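3.2 Sample and Procedure

The study draws on hiring records from Yammine, a regional staffing agency that places administrative and accounting workers with small and mid-sized employers. The agency gave us access to 256 closed vacancies. Vacancies were excluded if the client withdrew the request before a shortlist was sent, or if the position was filled by an internal transfer. This left 176 vacancies for analysis.

Each vacancy was coded for the type of intake interview held with the client. In a standard intake, the consultant completes the agency's job order form by telephone. In an extended intake, the consultant also meets the direct supervisor of the position and writes a task profile, which the supervisor must approve before advertising begins. Consultants chose the type of intake themselves, so assignment was not random. We return to this limitation in Section 5.

Two coders (Hakim and Lacerda) rated the match between the advertised requirements and the approved job order on a scale from 1 to 5. Disagreements of more than one point were settled by discussion with a third coder. Smaller disagreements were averaged. The coders had no access to retention data while rating.

3.3 Measures

Time to fill was measured in calendar days from the signed job order to the accepted offer. Early exit was coded as 1 if the placed worker left, or was dismissed, before the end of the guarantee period stated in the client contract. Contracts with no guarantee period were assigned the agency's default. Client size was entered as an ordered variable with 4 levels, following the agency's own billing categories.

Consultant experience was taken from personnel files. Where a vacancy passed from one consultant to another - usually during leave - the experience of the consultant who held the intake was used.

3.4 Work Setting

Most of the positions in the sample are desk-based clerical jobs. Task profiles for these positions commonly list filing, mail handling, and upkeep of supplies next to the main duties, and supervisors differed in how much weight they gave to such items (Figure 2).
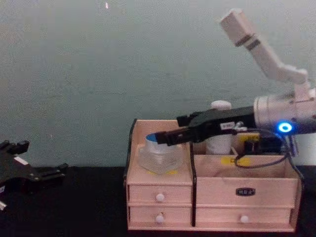
Figure 2. Wooden desktop organizer with open compartments and drawers.

Secondary duties of this kind were coded separately from core duties. A duty was treated as secondary if the task profile gave it no performance standard. Job orders from standard intakes rarely made the distinction, and for these the coders relied on the order in which duties were listed. The models in Section 4 are therefore reported both with and without the secondary duty count.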